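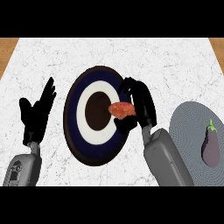
Visit to the Pokthorpe repository open day
30/05/2018

Two of us from the library at Dargate went over to Pokthorpe for the open day run by their research repository team. We wanted to see how they handle deposits, as we plan to move our own theses to a new system in September.

The morning was a walk through the deposit process. Pokthorpe holds 2363 items, of which 242 are datasets. Staff check each one for a readme file, a license and a named contact before it goes live. Files with missing details are sent back to the author with a short form. They had 228 deposits last year, and the wait is now down to 2 days.

After lunch there was a demo of Milau, the tool they use to assign identifiers. It was slower than we expected, and bulk edits still have to be done by spreadsheet. The Tarawneh collection of field notes was shown as a test case — scanned, tagged and partly closed until the donor's terms run out.

The session on storage costs was short. We asked who pays after a grant ends and were told this is decided case by case.

Slides will go on the Pokthorpe library pages. We have copies of the readme template and the author form for anyone at Dargate who wants them.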